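Lanz Handheld Port: Your Questions
Updated August 2021

Is this the whole game?
Yes. All 247 fights, plus the fishing mode that seven people asked for.

Does it run at 60 frames per second?
In fights, yes. In the Grorkport market level it dips when the pigeons take off. We have spoken to the pigeons.

Can I bring over my old save?
Only from version 5 or later. Link your Wildale account first, then pick Import from the title screen.

Why is Beatrice Nyamweya so hard to beat?
She wrote the final boss and named it after herself. Try blocking. 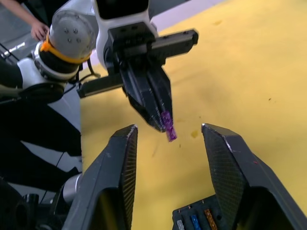 Two black grippers, one closed and one open.

Is online play any good?
Ferhat Dönmez, who built it, says so. Ranked matches unlock at level 10.

Will there be a boxed copy?
In Millivport shops only, for now. Other stores are still reading our email.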